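4. Fitting the wall bracket and first charge

The Kotedell handheld cleaner hangs on its bracket when not in use. Choose a dry indoor wall within reach of a socket. The lower edge of the bracket should sit 100 cm above the floor.

1. Hold the bracket against the wall and mark the two screw holes with a pencil.
2. Drill both holes to a depth of 40 mm and push in the plugs supplied.
3. Feed the charging lead through the slot at the back of the bracket.
4. Fix the bracket with the two long screws. Do not overtighten.

Caution: check for pipes and cables before drilling.
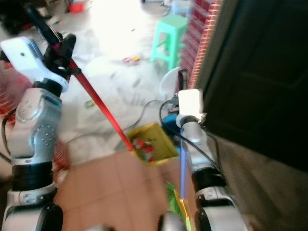

5. Hang the cleaner on the bracket and press down until it clicks.
6. Plug in the adaptor. The light on the handle turns amber.
7. Leave the cleaner until the light turns green -- the first charge takes longer than later ones.

Note: if the light does not come on within 15 seconds, lift the cleaner off, wipe the contacts with a dry cloth and try again.

Note: on plasterboard walls use hollow-wall fixings (not supplied).

Caution: do not charge the cleaner in a room warmer than 30 °C. Use only the adaptor in the box. Adaptors from the older Ikar model have the same plug but a different voltage.

For emptying the dust cup, see section 5.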